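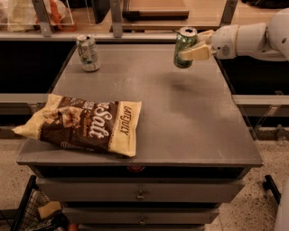
2/19/23 – notes from the open day at Mtshali. Writing these up before I lose the napkin I scribbled on. Bernadette drove, I navigated badly, and we missed the welcome talk, so we went straight through to the manipulation room where Sizwe Moodley was already running the snack-clearing task. I'd expected foam blocks and got a gray metal table with a bag of chips and two soda cans on it, both opened. That made me happier than it should have! An opened can is a nuisance for us: thinner feel at the walls, something inside you might slosh, and a tab that throws glare. They grip around the middle, from the side, with the can kept upright. We've been going in from the top at our place and I think we should stop.

Things I asked Sizwe, in no particular order:

Grip force. They cap it low and let the finger pads do the work. He says the pads matter more than the controller, and they swap them every 500 picks whether they look worn or not. We have never once swapped ours (sorry, Sajib, I know you said so in September).

Speed. Slow on the approach, slower on the lift, then surprisingly quick once it's clear of the table. The lift is the part he's still tuning. I asked for the velocity profile and he said he'd send it, so somebody remind me to nag him.

The chips bag. This is the one I really wanted to know about, and the answer is they don't have a good one yet. A crumpled bag lying flat gives the fingers very little to take hold of. Dineo Modise, who does their perception, has been labeling bag edges and corners by hand, 446 so far, and wants a lot more before she trusts it. Shiny print and big lettering both mess with the segmentation, she told me, and when a bag hangs a bit over the side of the table the planner sometimes decides it belongs to the floor. We had exactly that with the Cirkell pouches! I thought it was our calibration. Going back to look at those logs this week.

Resets. A person puts everything back between runs, 12 runs to a block, then a break. They change the layout each time from a printed sheet. I liked the sheet a lot – ours is all in Mbali's head and she's off next month.

Bernadette spent most of her time at the Boltevmont bench looking at cable routing and came back with opinions, so she can write her own page.

Lunch was sandwiches. Talked with the Madau people, who are about where we were a year ago and asked whether they should start with the drawers. I said no, start with cans, drawers will eat your whole summer.

To do:
Try side grasp, 50 picks, full and empty cans, same pads
Order new pads (Sajib has the part number)
Pull the pouch logs and check the over-the-edge cases
Get the reset layouts out of Mbali before she goes – Bernadette to type them up
Ask Dineo if she'd share her labeling guide, she sounded willing

Parking receipt is in the drawer under the scope.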